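Entwistle Tidy-Up Cell: Set-Up Guide
Section 5. Table grid and first pick test

Read this section before you ask if the arm is ready for chores at home. Putting one toy into a bin is still a hard job for a machine, and the test shows how hard.

1. Clean the work surface and let it dry.
2. Put down blue tape in crossing lines. Press each strip flat with your thumb, also where two pieces meet.
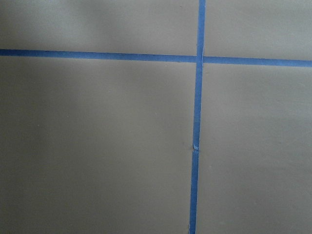 Fig. 5-1. Tape lines crossing on a gray surface.

Note: A small wrinkle in the tape is allowed. Replace a strip if its end stands up.

3. On a large table, use brown paper under the tape. The cells do not need to have the same size.
4. Set the bin on the right side, where the gripper can come over it.
5. Move the arm by hand control above the bin and save this position as DROP.

Caution: Keep your hands outside the grid while the arm has power. Check that the cable has enough length for the full turn of the wrist.

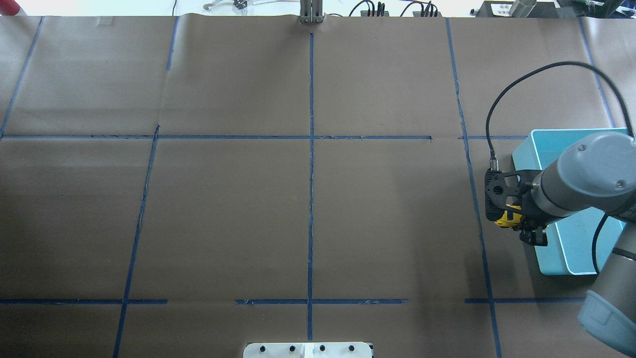

Anneli Seppälä
Technical writer, Entwistle set-up guides

6. Lay one toy in any cell and start the program at low speed.
7. Repeat 10 times, each time in a different cell. Write down every miss.

Note: A good result with one toy car does not mean the arm can clear a child's room. Soft toys, socks and paper need their own tests.

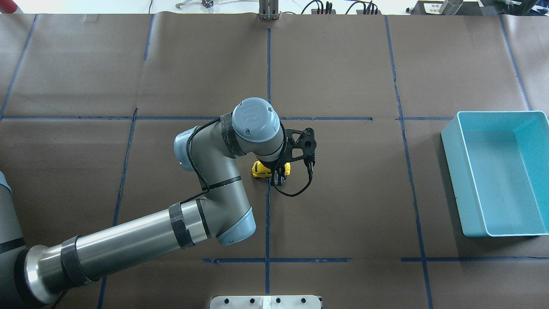
Gordon Desjardins wrote to us that after 3,000 picks in his shop he trusts the arm with hard parts of one shape, but he would still send a person for a mixed box. We agree with him for this version.

8. If you have more than 5 misses, go back to step 5 and save DROP again.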